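Subject: Re: [rondevell-history] Memorial evening, seating and readings

> Does anyone know if the hall at Irner is still ours for the memorial evening in April? The school wants to bring 50 students and I have to let them know.

Yes, the hall is booked from 6:30 pm. It holds 200, so the students will fit. Please ask the school to arrive by 6:15.
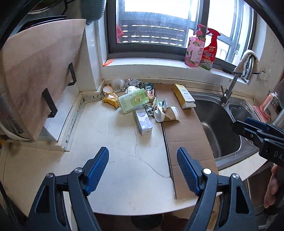

The readings will be in this order: the names from the Bataineh Street memorial, then 2 letters from the Farnaron archive, then the silence. Candles are lit after that.

We still need 3 readers for the names. Reply to the list if you can do it.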